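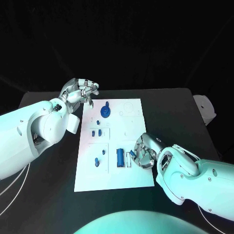 White board with small blue parts on a dark gray tabletop

Progress report, serviced apartments at Kondton
Prepared by Herman Khoo for the owners, Monday, July 29, 2019

Dear owners,

Please find my report on the apartments for this quarter. I try to keep it short, and the full accounts are in the separate file.

Occupancy. We sold 200 nights in the one-bedroom units, which is better than I expected for the winter. The two-bedroom units are slower. Families ask for them, but they ask late, and often they want only a weekend. From July we accept a minimum stay of two nights in place of three, and the first bookings under this rule have already come.

Refurbishment. The work in unit 57 is finished, except for the balcony door, which still does not close well. The builder, Moradi, has promised to return for it without extra charge. The new carpet and the curtains are in place, and the second bathroom now has a proper fan. In unit 3 we have painted the bedrooms and changed both mattresses. The kitchen there must wait, as the bench top was delivered in the wrong length and went back to the supplier.

Bookings. We moved from the old calendar to Plosex in the spring. It had some difficulties in the first weeks — two guests received a confirmation for the same dates — and we paid for one of them to stay at another hotel. Since then the calendar is correct. The cleaning team receives the departure list every evening, so I do not need to call them anymore.

Guests. The comments are mostly kind. People like the light and the short walk to the station. The complaints are about parking and about the slow internet on the upper floor. I have asked Wukeo for a price for a better connection and will send it to you when I have it.

Money. We are inside the budget for cleaning and linen, and over it by $200 for small repairs, mostly locks.

For your decision: please tell me if I may order the dining chairs for the two-bedroom units now, or if you prefer to wait until the kitchen in unit 3 is complete.

With kind regards,
Herman Khoo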